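Purholm Home Robotics Club
Minutes of the June meeting, Derngate room, 7:00 p.m.

Present: 8 members. Sajib Dissanayake in the chair. Minutes of the May meeting were agreed with one spelling fixed.

1. Chores: where are we?
Sajib opened by asking the same question he asked in the spring: which jobs around a home or a small shop would we hand to a machine today and walk away from? The list is still short, but the mood in the room was really good. Floors, yes. Moving boxes of a known size, mostly yes. Soft things are where it gets fun - towels, pouches, anything that changes shape the moment you touch it.

Several members felt cloth is the best test we have, and a cheap one. A towel costs next to nothing and no two grabs are the same.

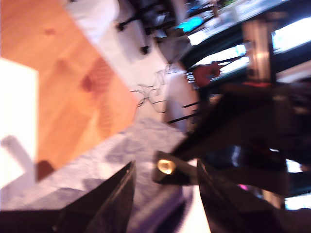
Gripper work at the table, taken mid-move.

2. Shop-floor jobs
Long and lively talk on packing. The Jitholm group wants to try filling small mail orders, one flat item at a time. Their worry is the pickup. A thin packet lying flat gives two fingers very little to get hold of, and a person solves it without thinking by sliding it to the edge or pinching up a corner. 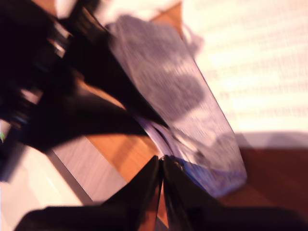 Gill pointed out that shops don't need a machine to be quick if it can work through the evening, and that a slow pick still counts as a pick. Others said a shop owner would lose patience the first time an order went out short. Agreed that both are right, and that we should log misses as carefully as hits. We are all keen to see numbers!

3. Practice log
The shared log now holds 504 entries. Sajib asked that everyone write down what the item was, since "soft thing" is no help to the rest of us later on.

4. Money
Balance stands at $1,850. Agreed to spend some of it on spare finger pads and a box of mixed packets and cloths.

5. Next time
Jitholm group to bring a written plan for the packing trial. Gill to draw up a one-page score sheet. Folding versus stacking held over, as we ran out of time.

Meeting closed at 8:50 p.m.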